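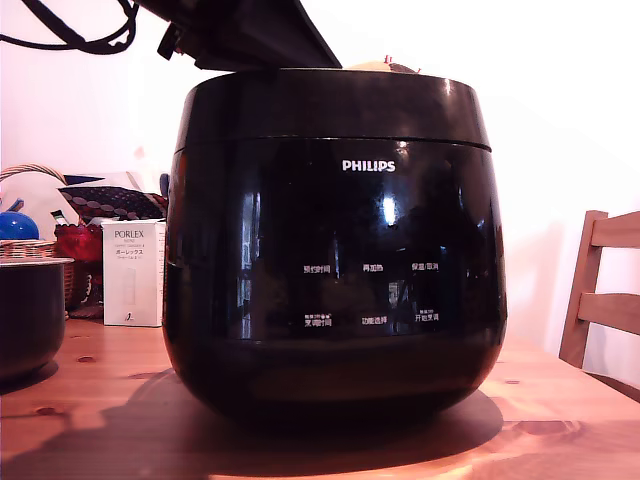 Clorkedden Transit – Station Art and Public Spaces Team

Print this page | E-mail this page
Reading time: 6 minutes

Station artwork inspection checklist: Darnomlow station, with comments

Inspection type: yearly walk-through, all public levels
Month: November
Inspector: Harpreet Cormier
Start: 10:15 a.m., after the morning rush
Stations on the same list this year: Darnomlow, Harahap, Dorach

Ratings used: OK, Watch (look again at the next visit), Fix (work order needed), Closed off (public kept away until repaired).

1. STREET ENTRANCE AND STAIRS

1.1 Painted steel canopy, fixings tight – OK
All bolts checked by hand from the ladder. Some rust staining at the north corner post, surface only. The paint there was touched up last year with a blue that doesn't match. It shows in daylight but it isn't a safety matter.

1.2 Glass panels in canopy free of cracks – Watch
One panel on the street side has a chip at the lower edge, smaller than a dime. It was marked with a paint pen so we can see whether it spreads.

1.3 Handrails clear of the relief tiles – OK

1.4 Stair treads and nosings – Fix
The nosing strip is lifting on the third step from the bottom, left side going down. People stop on this step to take pictures of the ceiling. Work order sent the same morning. The strip was taped as a short-term measure and the tape will need replacing if the repair takes longer than a week.

1.5 Lighting on stairs, all lamps working – OK

2. TICKET HALL MOSAIC

The mosaic went up in 1977 and covers the whole east wall. It has 18 panels, numbered left to right as you face it. Please use these numbers in reports. The last two sets of notes used different numbering and it took a while to match them up.

2.1 Tap test, all panels within reach – Watch
Panels 4 and 5 sound hollow near the floor. Same result as last year, and the hollow area hasn't grown past the pencil line. The rest sound solid.

2.2 Loose or missing tiles – Fix
Panel 11 has lost a patch of gold tile at shoulder height, next to the heron's wing. The pieces were not found on the floor. Edges around the patch are sharp. A clear film was put over it for now. Replacement gold tile is in the drawer at the Harahap store, in the box marked "wall, warm." Do not use the box marked "wall, cool." That one belongs to Dorach and is greener than it looks under the store lights.

2.3 Upper panels checked from the lift – Not done
The lift was out on another job. Needs to be booked before the end of the season. Binoculars were used from the mezzanine and no gaps were seen, but that doesn't count as a check.

2.4 Floor in front of mosaic dry and even – OK
Dry at the time of the visit. The cleaning crew says water collects by panel 1 when the street drain backs up. No sign of it this time.

2.5 Barrier rope and posts – Fix
One post base is cracked and leans. It was moved to the locked closet and the rope re-hung with a gap at the end. Spare posts should be available from Dorach, where the rope was taken out for good.

3. ESCALATOR SHAFT MURAL

3.1 Paint surface sound, no flaking above riders – Watch
Light flaking along the ceiling line, halfway down. Flakes collected from the ledge were thin and small. They have been bagged for the paint test. Until the result comes back, no dry brushing or scraping in the shaft by anyone.

3.2 Hanging parts and wires – OK
The 16 hanging brass leaves were all counted and each wire was checked at the top clamp. Two leaves are twisted so the plain side faces out. It would be good to turn them back while the lift is in.

3.3 Mural does not block signs or emergency stop – OK
The emergency stop is easy to see. The "hold handrail" sign is painted in the same orange as the mural sun and gets lost a bit. This has been raised before. A white border would be enough.

3.4 Light levels in shaft – OK at the top, Watch at the bottom
Two lamps at the bottom are dimmer than the rest. They still pass, but only just.

4. PLATFORMS

4.1 Ceramic benches, no cracks or sharp edges – Fix
The southbound bench nearest the tunnel has a split along the seat front that catches on clothing. It was covered with a padded sleeve. The northbound benches are in good shape for something that people sit on all day.

4.2 Track-side wall pieces secure – Closed off (part)
The small fish tiles at the far south end can't be checked with the trains running. They need a night visit with a track permit. The last stretch of platform was already fenced off for the cable work and it makes sense to leave the fence where it is until both jobs are done.

4.3 Tactile edge strip kept clear of artwork and floor stickers – Fix
Festival stickers from the summer are still down at the northbound end. One overlaps the strip. The corner was peeled back by hand. The rest needs heat and a scraper.

4.4 Crowding at photo spots – Watch
The worst place is the foot of the escalator, where visitors turn around to look up at the leaves. A group was standing there at 11:05 a.m. and riders had to step around them. Suggest a floor marking a few paces farther on, with a sign pointing to the view. The view is better from there anyway.

4.5 Information plaque legible and firmly fixed – OK
Screws tight. The artist credit is easy to read. The braille plate has been polished so often that the dots are getting low, and a new one should go in next year's budget.

5. BACK OF HOUSE

5.1 Spare tiles stored low and labeled – OK
5.2 Adhesive and sealer within date – Fix
One tub of sealer is out of date. Taken away for disposal.
5.3 Ladder tag current – OK
5.4 First aid kit complete – OK, gloves are running low
5.5 Keys returned and signed for – OK

OPEN ITEMS CARRIED FORWARD

– Book the lift for the upper mosaic panels and the brass leaves, same visit if possible.
– Track permit for the fish tiles.
– Paint test result, shaft ceiling.
– Post from Dorach.
– Decision on the orange sign (open for more than one inspection now – please give an answer either way).

Comments from station staff: The agents asked for a few more of the folded art maps in English and Spanish. They also asked that inspectors call the booth before putting up barriers, so they can tell riders which stairs to use. Agreed, and added to the notes for Harahap.

Finished on site at 1:40 p.m. Checklist filed by H. Cormier. Harahap is next, starting from the lower concourse.

Print this page | E-mail this page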